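An Afternoon at the Binora Open Day: Talking Grippers with Boglárka Vida

The line for the practice stations already reached the stairs when I got to Binora on 6th September, and I had to squeeze past a school group, a man with a folding bike and two people arguing cheerfully about gear ratios to find Boglárka Vida. She was kneeling behind a desk with a keyboard under one arm, looking for a loose cable. "Two minutes," she said. It took her one.

Vida runs the simulation side of a project called Wiltetti, and the open day was her idea. The lab had done demonstrations before, but those were the stand-behind-the-rope sort, with an engineer at the controls and everyone else watching. This time she wanted visitors to drive. So there were six stations set up in the long room on the second floor, each with a screen and a hand controller, and anybody who waited their turn could steer a simulated gripper for as long as the next person in line would put up with it.

"I learned this stuff by being bad at it," she told me. "You can listen to a talk about depth and angles for an hour, and then you pick up the controller and go straight into the floor. I love that moment. People laugh, and then they lean in and start really looking."

I can confirm the part about the floor. My own turn lasted maybe three minutes, and I spent most of it pointing the wrong way entirely. (The child after me was far better, and kind about it.)

What surprised me was how plain it all is. I had pictured glowing readouts and swooping graphics, and what you get is a gripper seen from just behind, a room drawn in simple shapes, and a lot of gray. Vida grinned when I said so. "Everybody expects a movie! But we have a room with a few things in it, and that's enough to work with. If I'm teaching someone how the view moves when the wrist moves, I don't want them looking at the wallpaper."

The name of the practice room, by the way, is Cavotgate. I asked where that came from and got a long story involving a typing mistake, a deadline and a file that too many other files depended on by the time somebody noticed. They kept it. There is a second room called Bárány, softer in its lighting, which was being saved for the evening session.

Vida came to robotics sideways. She trained as a surveyor, and she still talks like one, always asking where you are standing and what you can see from there. She joined the team in April of last year, when the whole simulator ran on one tired computer. "We had to take turns," she said. "There was a paper list on the door. I'd come in early and someone would already have written their name on it — in pen, so you couldn't argue."

These days things move faster. The Wiltetti team has put together 71 practice exercises, from simply holding the gripper still to picking up something small and setting it down gently. On the open day they offered 23 of them, the friendlier ones. The most popular by a mile was the very first, where all you do is open the fingers, point them somewhere and try to keep them there. It sounds dull. I watched a grown man in a suit do it four times in a row and then go get his wife.

"Open fingers are a good place to begin," Vida said. "You get to know how wide they are and where the tips end. Later, when there's something between them, you already have a feeling for it. I still do it myself in the morning, with my coffee."

By midafternoon almost 200 people had come through the door, and the team had given up on the sign-in sheet. Vida kept breaking off our talk to help somebody at a station, crouching beside them, never once taking the controller out of their hands. I noticed that and asked her about it. She shrugged. "If I take it, then it's my turn again. They waited for it!"

We finished at the station nearest the window, where she showed me the view she has spent so many hours with: the wall with its dark paned window off to the left, the stand on its crossed legs, and that wide gray surface out in front.

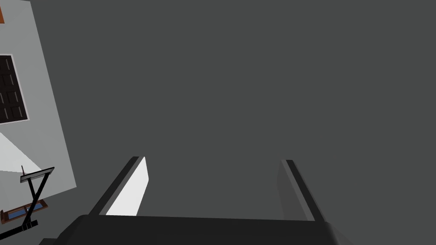
The fingers are open and empty in both views, with the brighter one on the left.

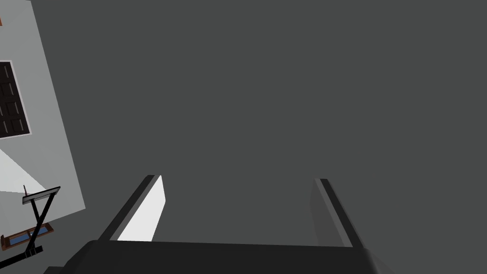
Do you need any experience to try the simulator at an open day?

None at all. Someone from the team explains the controller when you sit down, and the first exercise only asks you to open the fingers and hold the gripper steady. If you'd like to go on to picking things up, just tell the person helping you and they'll load the next one.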